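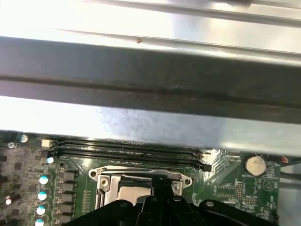
Fig. 7.1 Motherboard and memory slots, below the metal panel.

7. Setting Up a Bonspiel Draw

Read this section before you open registration. Reading it afterwards also works, but you will do it with a phone at your ear and a skip at the other end.

Traniven builds draws for curling events on 3 or more sheets. It knows how to avoid rematches and how to share out the late games. It doesn't know that two of your teams are married to each other, so keep a pencil handy.

7.1 Create the event

1. From the main menu, choose Events, then New Bonspiel.
2. Type a name. It will be printed at the top of every draw sheet, so check the spelling of your sponsor. (The Popescu Cup ran for a whole December weekend as the Popsecu Cup, and the sheets are still on somebody's fridge.)
3. Choose a format. Triple knockout is the default. Pick Round Robin if you have a small field and a patient ice crew.
4. Set the game length to eight or ten ends.
5. Press Save. The event code appears in the top corner. Write it down. Codes look like SK391 and can't be changed to something catchier.

Note: Formats can be switched until the first score goes in. After that the menu turns grey and stays grey, however often you click it.

7.2 Enter the teams

1. Open the Teams tab and choose Add.
2. Enter the four players in throwing order, lead first.
3. Mark the skip. The program assumes the skip throws last rocks. If yours throws second, tick Non-standard Order or the line score will credit the wrong person with the wrong miss.
4. Add any spare under Alternates. A spare listed with two teams will raise a warning. You can dismiss it, but the draw won't keep those teams apart for you unless you tick Shared Player as well.
5. Repeat for each team, then press Lock Field.

Caution: Lock Field sends the confirmation emails. All of them, right away. If you are only practising, use the Sandbox event, or you will be explaining yourself to a good part of the district.

7.3 Build the draw

1. Open the Draw tab and set the first game time and the last one you can bear.
2. Under Turnaround, enter the minutes your crew needs to scrape and pebble between draws. Enter the true number, and leave the one from the club brochure out of it.
3. Choose Seeded or Blind. Seeded uses last season's points if you have imported them. Blind draws names at random and gets you accused of seeding.
4. Press Build. A field the size of the Skitmont Open takes a few seconds.
5. Look down the Conflicts column. Yellow means a team plays back-to-back games. Red means a team plays itself, and you should go back to 7.2. 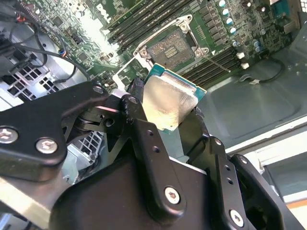 Miłosz Michalski writes: For Flircombe I left the turnaround on the default and had teams standing behind the glass with their brooms until nearly midnight. Could you put in bold somewhere that the default assumes no pebbling at all? Also, the bar liked it very much, so maybe not too bold.

Noted. Plain text pages being what they are, you will have to imagine the bold. The default turnaround is zero. Change it.

7.4 Draw to the button

1. In Settings, turn on Hammer by LSD if last-stone draws decide the hammer at your event. Leave it off for a coin toss.
2. Enter each distance in centimetres. A rock that misses the house is entered as X, which the program scores as the maximum.
3. If a stone covers the pin and can't be measured the usual way, enter 0.
4. Ties go to the screen marked Decide. Decide for yourself, by whatever your event rules say.

7.5 Print and post

1. Choose Print, then Wall Sheet. Letter paper is fine for a small field. Go up to tabloid if you want anyone over forty to find their game.
2. Check the revision number in the bottom corner against the one on screen.
3. Take down the old sheet before you put up the new one. Two draws on one wall will produce two full sets of curlers, each with a photograph to prove they're right.

Note: Revision numbers go up every time you press Build, even if nothing has moved. If you are posting revision 172, the draw is probably fine and you should go and throw some rocks.

For entering scores and correcting a line score after both skips have signed it, see Section 8.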